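# Sortiervorführung Skivirley
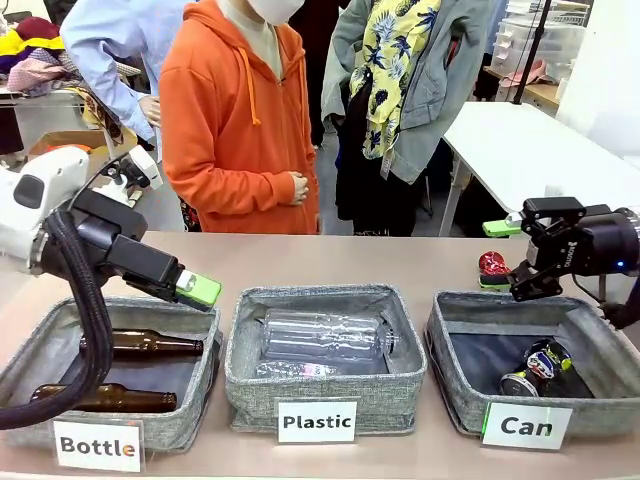
*Zweiarmiger Aufbau mit den Behältern »Bottle«, »Plastic« und »Can« während der Vorführung*

Die **Sortiervorführung Skivirley** ist der öffentliche Teil des jährlichen Werkstatttags der Firma Sellora in Skivirley. Sie findet im Februar statt und behandelt das Trennen von Getränkeverpackungen mit einem zweiarmigen Roboter.

## Aufbau

Beide Arme arbeiten von gegenüberliegenden Seiten an einem hellen Tisch. Die Greifer tragen hellgrüne Fingerauflagen. An der Tischvorderseite stehen drei graue Stoffbehälter mit englisch beschrifteten Karten für Flaschen aus braunem Glas, Kunststoffflaschen und Dosen. Die Steuerungssoftware Ostex wurde von Sellora entwickelt - sie ordnet jedes Objekt vor dem Greifen einer der Klassen zu.

## Ablauf

Ein Durchgang umfasst 21 Objekte und wird sechsmal am Tag gezeigt, erstmals um 10 Uhr. Die Besucher stehen unmittelbar hinter dem Tisch. Zerdrückte Dosen gelten als schwierigste Klasse, da ihre Form stark variiert. Fehlgriffe werden nicht von Hand korrigiert, sondern protokolliert.

## Besucher

Bei der letzten Ausgabe wurden 196 Besucher gezählt. Die Gruppengröße ist auf sieben Personen begrenzt.

## Siehe auch

- Gbeho (Greifermodul)
- Ostex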